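Help wanted, early morning counter and prep - Farard Street Bakery & Cafe

Posted December 9, 2024

We need 2 people for the morning crew. Soon. Sooner than soon if you can swing it.

The place: small bakery and cafe, corner of Farard and Plasik, green awning, next to the shoe repair. Open seven days. Bread, rolls, breakfast pastries, soup at lunch, coffee all day. Busy till 10, slow till noon, then busy again. Regulars mostly, plus the bus crowd (the 77 stops right out front and everybody gets off at once, you'll see).

What you'd be doing:

Unlocking at 4:45, lights, ovens on
Pulling trays the night baker left, boxing the wholesale orders
Setting up the case before the doors open at 6
Register, coffee, slicing, bagging
Wiping down, sweeping, trash out back
Phones when it's quiet. Cake orders go in the blue binder, NOT on sticky notes

No baking to start. If you want to learn it, say so, the night baker takes someone on every spring, usually in April. Last two counter people both moved to the ovens, thats partly why we are short.

Pay and hours: hourly, above the minimum, plus tips split by hours worked. We'll tell you the number on the phone, it depends on experience. Paid every other week. 28 to 34 hours most weeks, more around the holidays if you want it. One weekend morning required, we trade off. Free breakfast on shift and a bag of whatever's left at close. 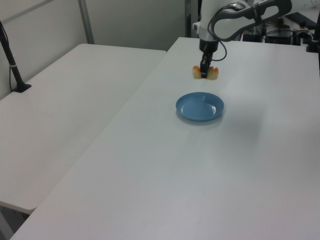 Small bite, blue plate.

You should be:

18 or over (slicer)
OK on your feet for six hours
OK lifting flour sacks, 50 lbs, there's a cart but the cart has a bad wheel
Able to get here at 4:45 when the buses aren't running yet. Please think about this one before you apply. Really.
Decent with change. Drawer gets counted twice
Polite to people who haven't had coffee

Nice to have: food handler card (we pay for it if you don't have one, you have to get it inside your first month), some Spanish, some Amharic, experience with a commercial dishwasher. A drivers license is a big plus, the Rolen Avenue drop is by van and right now only one of us can drive it.

Allergies: there is flour in the air here all the time. Also tree nuts, sesame, egg, milk. We can't work around it, the kitchen is one room. If any of that is a problem for you please don't risk it.

Dress: closed shoes, non slip. Hair tied back or under a cap. Aprons we wash. No rings except a plain band, no nail polish on prep days.

Trial shift: one morning, four hours, paid the same rate as everyone else. You shadow at the counter, we both see if it fits. We let you know by the next day either way.

How to apply: come by between 2 and 4 in the afternoon, that's the only quiet stretch. Ask at the register for an application, it's one page front and back. Or drop a letter through the side door on Plasik, unit 106. Put your phone number on it in big numbers please, last round we had three we couldn't read. Resume is fine but not needed. Two references, work or school, not family.

Please don't call before noon. We can't pick up.

If you applied last spring and didn't hear back, apply again, the folder got wet and we lost a bunch of them. Sorry about that.

We also have a weekend dishwasher opening at our sister shop, Teshome Coffee, over on the other side of the bridge. Different hours, no early start, 16 and up. Same application, just write TESHOME across the top so it goes in the right pile.

Posting stays up untill both spots are filled.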